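Call for participants: the One Garment Diary

Do you own something you have worn for years and can't bring yourself to part with? A coat, a cardigan, a pair of trousers that has been let out and taken in again? We would love to hear from you!

Stosimura is a small textile project based in Fallau. For our new study we are looking for 62 people who will each choose one piece of clothing and keep a diary of it for a year. We want to know how clothes are really lived in: when they come out of the cupboard, how they get washed, where they start to go at the seams, and what makes a person mend one thing and give up on another.

We ran a smaller version in the spring and the diaries were a joy to read. People wrote about sleeves, zips and moths with far more feeling than we had dared hope for, and several carried on writing after the study had closed.

What you would do

Pick one garment. It can be shop-bought, handmade, inherited or second-hand, and it doesn't need to be smart. The only rule is that you wear it at least twice a month for part of the year, so a winter coat is fine and a wedding dress probably isn't.

Write a short entry each time you wear, wash or repair it. Two or three lines will do. If you feel like writing a page, please write a page – we read everything.

Come to two group meetings at the Uvetti building in Fallau, one at the start and one in March. Bring the garment with you! There is a big table, good light and plenty of tea, and our mending bench will be open on both days with thread, patches and someone to show you how to darn.

Who can take part

Anyone over 18 who can get to Fallau for the meetings. You don't need to sew, and you don't need to know anything about fabric. We would especially like to hear from people who work outdoors, people who share clothes within a household, and anyone who thinks of themselves as "not a clothes person". Men were badly under-represented in the spring group, so gentlemen, please do write in.

What you get

A payment of 222 euros, half after the first meeting and half when you hand in your diary. Travel by bus or train is paid on top. You will also get a printed copy of the finished book, which will include extracts from the diaries (with your name or without it, as you prefer).

How to apply

Write us up to 3,000 characters on the garment you would choose. Tell us where it came from, what it feels like to wear and what state it is in now. Add a photo if you have one, though a description is just as good. Put your letter through the door at the Uvetti building or post it to Stosimura, Seidel Yard, Fallau. Letters must reach us by 05/11/2019.

We will answer every letter, including the ones we can't say yes to. If you have a question before applying, drop in at the Uvetti building any afternoon and ask at the front desk for the diary team. Large-print and audio versions of the diary pack are available, and you are welcome to record your entries by voice if writing is a chore.

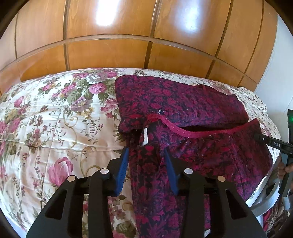
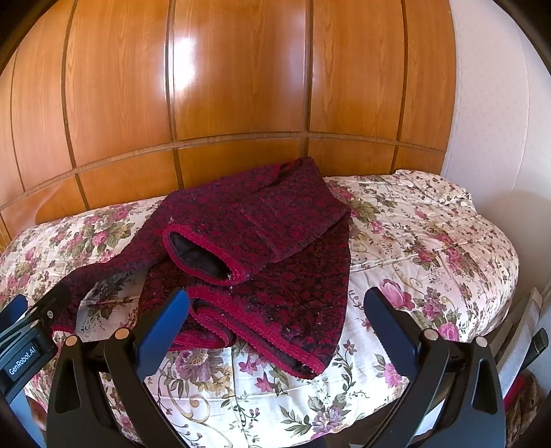 Stosimura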